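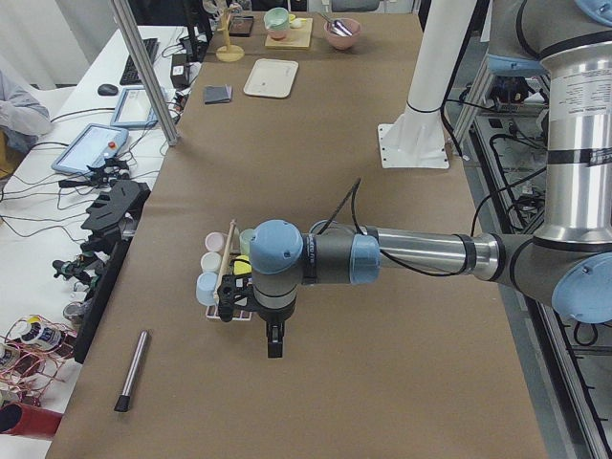 Why can't you just tell the robot what to do? A reader named Teter sent us that question after our page on robot arms last January, and a lot of other kids have wondered the same thing.

You can tell a robot what to do, and for a long time that was the only way. A person wrote a list of steps. Move left this far. Go down this far. Close the gripper. The robot followed the list every time.

A list like that works well if everything stays in the same spot. Now think about a cup on a table. Slide it over by the width of your thumb. The robot goes to the old spot, closes its gripper on air, and carries the air to the shelf. It followed its steps perfectly.

So some people teach robots another way. They collect examples.

What is an example?

Think about how you learned to tie your shoes. Somebody showed you, probably many times. Sometimes the laces were long and sometimes they were stiff. After a while you could tie shoes you had never seen before.

An example for a robot is a recording of a job being done once. While the arm moves, a computer saves two kinds of information. The first kind is what the cameras see. The second kind is what the arm is doing: how far each joint is bent, and how wide the gripper is open. The computer saves all of this many times each second and keeps it lined up, so each picture goes with the right arm position.

One recording of one job is called an episode. Picking up one cup could be an episode.

Who moves the arm?

Often a person does. There are a few ways to do it. Some people hold a controller, a bit like one for a video game. Some people move a small copy of the arm by hand, and the big arm does the same thing. With some robots you can take hold of the arm itself and guide it.

It is slow at first. New operators bump things and drop things. A red emergency stop button is kept close by. Pressing it makes the arm stop.
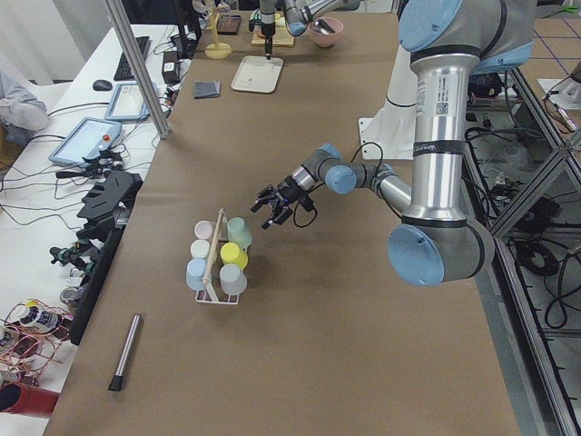 But doesn't it get boring, doing the same cups over and over? Nillus asked us that, and the answer is yes, sometimes. In a project called Ziltow, the team wanted 898 episodes of table jobs. A person would work for 4 hours, stop for lunch, and go back to the same table.

The episodes should not all be the same, though. The team made a rule. After every 12 episodes, something had to change. The rack of cups got turned. The cups traded places. The lights were dimmed, or a spoon was left somewhere new. If the pink cup is always on the left, the computer may learn "go left" when you wanted it to learn "find the pink cup."

What about mistakes?

Every episode gets checked. If the gripper missed and nothing was picked up, someone marks the episode as a miss. Some misses are thrown out. Others are kept, especially if the arm missed and then tried again, so the computer has examples of fixing a mistake.

After that comes training. The computer goes through the examples again and again and looks for patterns that connect what the cameras saw to how the arm moved. Then the arm tries the job without a person steering. If it does badly, the team looks at where it went wrong and records more examples of that part.

Try it yourself

Put 6 cups on a table. Ask a friend to close their eyes and be the robot. Use only words to get them to pick up one cup. Then move the cups and say exactly the same words again.

Words to know

Gripper: the part of a robot arm that holds things.
Joint: a place where the arm bends or turns.
Episode: one recording of one job.
Training: when a computer looks for patterns in examples.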